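4. What the amber sellers told me
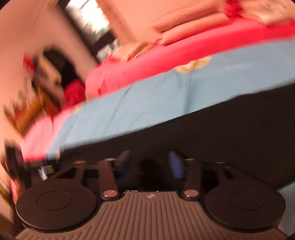
Figure 3. Gripper with round finger pads.

I should say up front that I went to Gretutport expecting to write about fishing. The amber crept in sideways. Every second person I talked to along the harbor had a jar of it on a windowsill, and after a week of being shown jars I gave in and changed the topic of my study. So what follows is less tidy than section 3, and I've left some of the loose ends in so that whoever works on this coast next can pull on them.

The trade here is old and mostly small. The parish books from Droderum (the upper village, a good hour's walk from the water) list amber among dowry goods again and again, usually as "a string" or "a good string," with no weight given. I found 61 entries of that sort. A string went to the oldest daughter in most of them, but there are enough sons and nephews in the list that I wouldn't call it a rule. What I like about these entries is how matter-of-fact they are. Amber sits between the bed linen and the copper pot. It was a nice thing to own and it was also a thing you could sell in a bad winter, and the clerk didn't seem to feel any need to pick between the two.

The prices are harder. The Nygård ledger is the only real run of sales I could get my hands on, and it is a mess! The shop bought from beachcombers by the handful and sold by the bead, so the money going out and the money coming in are in different units all the way through. I spent most of February trying to turn handfuls into beads. In the end I gave up on that and looked only at finished necklaces, where there are 115 sales I can read clearly. Of those, the cloudy yellow ones sold for more than the clear ones almost every time. That surprised me, as the visitors' shops today have it the other way around and put the clear honey-colored pieces in the front of the case (with a lamp behind them, usually).

I asked about this a lot. The older sellers all gave me some version of the same answer, that clear amber was "summer amber," meant for people passing through, and cloudy amber was what you bought for your own family. One woman kept two trays under her counter and brought out the cloudy one only after we'd talked for an hour about her knees. She said the cloudy pieces felt warmer on the neck. I have no way to test that and I didn't try – but I heard it from three other households as well, so I think it has to count as part of how people here judge quality.

Then there is the question of insects. I had assumed that a bug in the amber would always push the price up. In the ledger it does the opposite. Pieces with "dirt or flies" are marked down, and a few of them are listed with the chips that were sold off for varnish and incense. The change must have come later, after the ledger stops, and my guess is that it came with the first collectors. I can't date it any better than that. If the missing second volume ever turns up I'd love to hear about it.

A word on fakes, as everybody wanted to tell me about fakes. Pressed amber, where small bits are heated and squeezed into one block, has a funny status in Gretutport. Sellers don't call it fake, they call it "made," and they price it between the chips and the real thing. Colored resin is another matter and gets talked about with real disgust. The salt water test is the one they all use: stir plenty of salt into a glass, drop in the bead, and see if it floats. I was shown this so many times that I started carrying my own glass. Some resins float too, as the better-informed sellers will admit, so they follow it up by rubbing the bead on a sleeve and sniffing it.

The one shop that does things differently is Prastine, up behind the church. They don't buy from the beach at all. Their stock comes out of old family strings that get broken up and restrung, and they keep a card for each one saying which house it came from. I was allowed to read 100 of the cards. Most say very little, a farm name and a bead count, but now and then there's a line about a wedding or a repair, and these short lines taught me more than the ledger did about how long a single string stays in use. One had been restrung by four generations. The buyers seem to care about the cards, too, and a string with its card costs a good deal more than the same string without.

That brings me back to the dowry entries. It would be neat if I could match a card to a parish entry and follow one string the whole way, and I did try, over two long evenings with both lists on the kitchen table. The farm names change spelling too often. I have two possible matches and I don't trust either of them enough to print. The next section takes up the carving workshops, where the records are better and the talk is, I'm sorry to say, a lot duller.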